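May, late evening

Up at seven and read the news on my phone before getting out of bed, which I keep saying I will stop doing. The whole of the front page was the Jarner split. The singer and the drummer have both put out statements, hers four lines and his four paragraphs, and they don't agree on who left first. She says the band ended in the winter. He says it is still going and that the tour dates stand. I have two tickets for the last night so I read both of them twice.

Svatopluk rang at ten. He had seen them years ago in a hall that held 710, and he went on about that for some time. He thinks the whole row is for publicity and that there will be a new record by the autumn. I said people don't usually call each other liars for publicity. He said I hadn't been paying attention. He is probably right, as he reads far more of this stuff than I do and remembers all of it.

Worked until lunch. Soup and the end of the loaf. I had the radio on and they played three Jarner songs in a row, then took calls. One woman had named her dog after the second album. A man said he had kept every ticket since he was 13 and was thinking of selling the lot. The presenter tried to talk him out of it but he sounded set on it.

In the afternoon the ticket people sent an email saying the show was "under review", with no word on refunds. I paid 30 for each seat plus the fee. I wrote back asking when we would know and got an automatic reply. Did a wash, put the bins out, rang Mum. She asked who Jarner were and then said she liked that one with the whistling, so she does know.

Svatopluk came round at six with the Ollel film, the one everybody was cross about at the awards. I had expected to dislike it. The first half hour is slow — mostly people walking through a house and not speaking — but I stopped looking at the clock after that. He had read that the lead actor took the part with a week's notice after the first one walked out. There was an interview where he was asked about it and just talked about his boots. I thought the sister was the best thing in it and she wasn't put up for anything.

We argued a bit about the ending. He thinks she comes back and I think she doesn't. We played the last ten minutes again and each still thought the same.
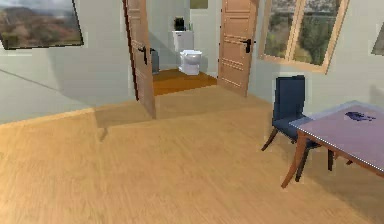 Wooden floor, grey walls and the hills picture on the left.

He left at half past nine to get the last decent bus. I looked at the news again after he went. The Urban festival has now said it has 900 day tickets left and has put Jarner's name back on the poster, though in smaller letters than before. The drummer had shared it. The singer hadn't, as far as I could see.

No answer from the ticket people. I will give it until the end of the month and then ask for the money. Need bread, bin bags and something for Mum's birthday. Svatopluk left his scarf on the chair — he can have it back when he comes for the film.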